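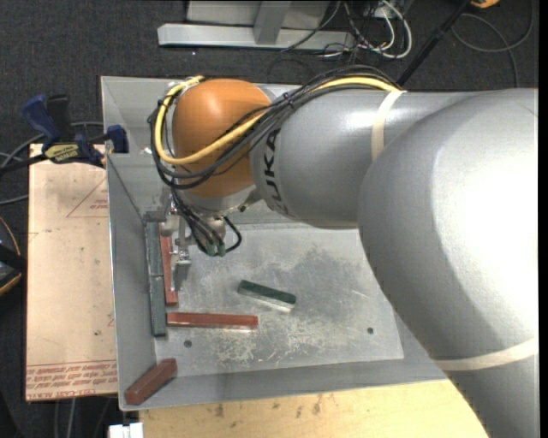 BIN CELL – PRE-RUN INSPECTION, SHARED WORKSHOP
Cell name: Undix. Checked by: Dilruba Siriwardena. Period: September. Arm power off for items 1 to 6.

1. Cable dress, forearm to wrist
Result: pass with comment
Yellow cable and black bundle both run along the forearm to the orange wrist joint, with slack left in a loop. Turn the wrist by hand-guiding through its full working range and watch the lower loop. Add a tie if it comes within 8 cm of the bin wall.

2. Straps
Result: pass
Two cream straps, one on the forearm and one low on the big housing. Pull each by hand. No slip allowed. Replace if the edge is frayed.

3. Connectors near gripper
Result: recheck
Green connectors to be pushed fully home and tugged once. The thin black cables beside them hang lower than I would like – reroute before the next long run.

4. Gripper
Result: pass
Fingers straight, bracket screws to be marked with paint pen. Retorque at 3000 cycles. Log sheet is in the Flavberg drawer.

5. Bin
Result: pass with comment
Scratches and scuffs on the floor of the bin are cosmetic. Feel for burrs at the two small holes and file if needed. The bin must not shift when pushed from the arm side.

6. Clamp, left rim
Result: pass
Blue and black bar clamp. Tighten by hand, then try to rock it. Check again after any crash stop.

7. Blocks
Result: pass
Red and green only. Discard any with a chipped corner. A block leaning on the sloping wall is a valid start position and should be left as it lies.

8. Floor cables
Result: fail
White and black cables are tangled on the carpet by the outlet box. Coil, tie and move behind the stand. Anyone walking round the back will catch a foot.

9. Stop button and speed limit
Result: pass
Test the stop button from the door side and from the bench side. Reduced speed stays on until item 8 is closed. The Pathirana controller drops this setting after a power cut, so read it back on the pendant.

Open items: 3, 8
Next check: at 3000 cycles or after any change to the gripper, whichever comes first.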